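Pesquisar neste repositório Ir

julis-percursos: dados e folha de custos para planear a compra de robôs de exterior

Bem-vindos, e obrigado por chegarem até aqui. Este repositório junta duas coisas que costumam andar separadas: as gravações feitas pelo robô Felix nos caminhos do parque e a folha de orçamento com que estamos a preparar a próxima compra. Quem só quer as imagens pode saltar para "Estrutura das pastas". Quem tem de defender uma verba perante a direção vai provavelmente passar mais tempo no resto, e é para essas pessoas que escrevo com um bocadinho mais de vagar.

Contexto

O projeto Julis pôs o Felix a circular em caminhos asfaltados para perceber que equipamento faz falta a uma equipa pequena. Tínhamos uma proposta da Kunden com um pacote completo, muito bem apresentada, e uma alternativa da Nyaga vendida às peças. No papel, a primeira parecia mais simples e a segunda mais barata. Depois de lermos as duas com calma, ficou claro que não estavam a orçamentar a mesma coisa: uma incluía a proteção das lentes e a outra punha-a em "opcionais", numa página que quase ninguém abre. Foi daí que nasceu a folha custos.csv, onde cada linha tem de dizer o que inclui.

O que está nos dados

Sequências de câmara em percursos ao ar livre, guardadas com a hora do computador de bordo, e um registo de bateria por saída. As imagens vêm sem correção nenhuma. Há desfoque, há gotas de água à frente da lente, há céu tão claro que come o recorte das copas. Deixámos tudo isso ficar, porque são as imagens em que assenta a conversa sobre câmaras mais abaixo, e uma coleção limpinha levava-nos a comprar a câmara errada.

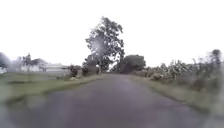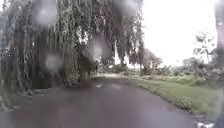

Caminhos asfaltados entre relva e árvores, com céu encoberto. Na segunda imagem há gotas à frente da vista.

Os caminhos destas duas imagens não têm pessoas nem veículos. Para estimar desempenho no meio de gente, por favor não usem só este género de sequência — o orçamento de sensores sai otimista demais.

Como lemos isto para o orçamento

Câmaras. A verba para proteção contra a chuva passou de "opcional" a "obrigatória" na folha. Pedimos preço para uma pala e para um vidro frontal com tratamento repelente, em linhas separadas, e continuamos sem saber qual dos dois vale o dinheiro. Se alguém já comparou, escreva-nos.

Exposição. Onde o céu branco ocupa boa parte da imagem, a zona debaixo das copas fica escura. Antes de pagar por um sensor com maior gama dinâmica, queremos experimentar a medição pela metade inferior da imagem, que não custa nada a não ser uma tarde do Lawal Isah.

Bordas. O asfalto acaba em relva, por vezes sem uma linha nítida. A proposta da Kunden parte do princípio de que há marcações no chão; a da Nyaga não diz nada sobre o assunto. Fizemos a pergunta às duas e a coluna "resposta" está à espera.

Baterias. Planeamos oito para três robôs. A conta está no separador de energia e deixa uma folga que podem achar generosa — eu próprio achei, até somar o tempo de carga.

Manutenção. A reserva está em 1.343 euros, para rodas, vedantes, conectores e portes. Não inclui mão de obra. Por favor não mexam neste valor sem abrir um pedido de alteração, que já aconteceu e demorámos a dar por isso.

Estrutura das pastas

saidas/ sequências de imagens, uma pasta por saída
energia/ registos de bateria
custos.csv linhas de orçamento, uma por artigo
propostas/ resumo das duas propostas, sem anexos comerciais
notas/ apontamentos soltos, alguns difíceis de decifrar

Campos de custos.csv

artigo, fornecedor, quantidade, preco_unitario, inclui, nao_inclui, prazo, resposta

O campo nao_inclui é o mais importante e não pode ficar vazio. Se o fornecedor não esclareceu, escrevam "por esclarecer".

Limitações conhecidas

Falta sol forte e falta noite. Os relógios das câmaras não estão sincronizados entre si, por isso não tirem conclusões da ordem dos ficheiros. Os preços são os das propostas recebidas em janeiro e não foram atualizados. O limite que fixámos para cada percurso de ensaio, 80 metros, serve para comparar consumos e pouco mais.

Contactos e contribuições

Dúvidas sobre a folha ou sobre as gravações vão para o Lawal Isah, pela página de questões do repositório. Correções pequenas são bem-vindas sem cerimónia. Para linhas novas no orçamento, juntem a proposta escrita do fornecedor, mesmo que seja só um e-mail.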